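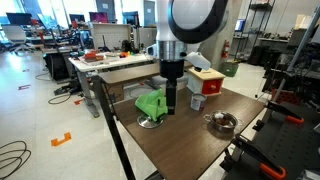

Ticket: Brine concentration dropping in secondary loop, Stallesar cold store
Product: Stonside calcium chloride flake, food plant grade
Site contact: Maintenance, Stallesar
Status: Closed
Priority: Normal, raised to High on second update

Reported problem

Brine in the secondary loop tests weak. We charged the loop in June with Stonside flake and it was on target at startup. The hydrometer reading has gone down at every check after that. We added flake twice and the reading came up both times, then fell again. Ice has been found on the evaporator tubes. Compressor suction pressure is lower than normal and the room is slow to pull down after loading.

We would like to know if the flake is under strength. The bags in use are from the same pallet as the original charge. 4 bags are left unopened.

Reply, Stonside technical desk

Please send the following:
Brine temperature when the hydrometer reading is taken
Level in the expansion tank, and whether makeup water is on a float valve
pH of the brine
Condition of the remaining bags, including the liners
Any change to piping or pumps after startup

Do not add more flake until we have looked at the answers. If the loop is gaining water, more salt will only hide it for a while.

Update from site

Readings were taken straight from the return line with no correction for temperature. We have now let a sample warm to the temperature marked on the hydrometer and tested again. It is still weak, and it reads lower than the cold sample did.

Expansion tank level is normal. It has a float valve on city water. We had not thought of the level as a clue because the float keeps it steady.

pH is on the alkaline side, same as at startup.

The bags are dry and the liners are tied. One open bag had hard lumps at the top. That bag has been set aside.

Only change is a new shaft seal on the Mollel circulating pump. It was fitted after the first low reading.

Reply, Stonside technical desk

Cold brine is denser, so an uncorrected cold reading looks stronger than it is. Your loop has been weaker than your log shows for the whole period. Please use the warmed sample method from now on.

The lumps are from moisture pickup. Lumped flake still works but has less salt for the same weight. It would not explain a steady drop between additions.

A steady level with falling strength points to brine going out and plain water coming in. Please close the valve ahead of the float, mark the tank level, and leave it overnight with the pump running. Log the level at the start and end of the shift. Check the tank while the loop is at working temperature both times, or the change in volume will throw you off.

Update from site

Priority raised. Ice on the tubes is worse and one circuit has been valved off to thaw.

Float supply closed at 6 p.m. By morning the level was below the mark by the width of a hand. No brine on the floor in the plant room. Mollel pump seal is dry. Drip tray under the pump is dry.

Walked the pipe run. Found white crust on the insulation below the Fedness strainer, on the section that passes behind the racking. Cut the insulation back. The strainer drain plug was weeping and the brine was running along the inside of the jacket to a floor drain. That is why there was no puddle.

Work done on site

1. Pump stopped, strainer isolated and drained into a drum.
2. Old plug removed. Threads on the plug were pitted. Threads in the body were good.
3. New plug fitted with fresh sealant.
4. Wet insulation removed and the pipe rinsed with clean water, dried and recoated where the paint had lifted.
5. Strainer screen cleaned and put back. Some undissolved flake was in it.
6. Loop restarted with the float supply still closed. Level held overnight.

Reply, Stonside technical desk

Good. You can now bring the strength back up. Some notes on that, as undissolved flake in the screen means it was added too fast.

Mix in a separate tank. Put the water in first and add the flake slowly with stirring. Never pour water onto the flake. The mix gets hot, so wear goggles and gloves and let it cool before it goes into the loop. Draw off weak brine to make room, and check with your local sewer authority before you send any of it to drain.

We suggest 200 lb of flake for the first addition. Let the loop circulate for 4 hours, take a sample from the return, warm it, and read it. Repeat with smaller amounts until you are on target. Test pH and inhibitor again at the end, as both will have been diluted along with the salt.

We also suggest a water meter on the float line, or leaving the valve closed and topping up by hand.

Update from site

Strength back on target after three additions. Inhibitor topped up. pH within limits. Tubes are clear and the valved-off circuit is back in service. Suction pressure normal. Float valve left closed and the tank level added to the daily sheet. Lumped bag was used first, weighed over to make up for the moisture.

Insulation at the strainer still to be replaced. That is on our own work order. OK to close.

Closed by Stonside technical desk
Cause: leak at strainer drain plug, masked by automatic water makeup
Product fault: none found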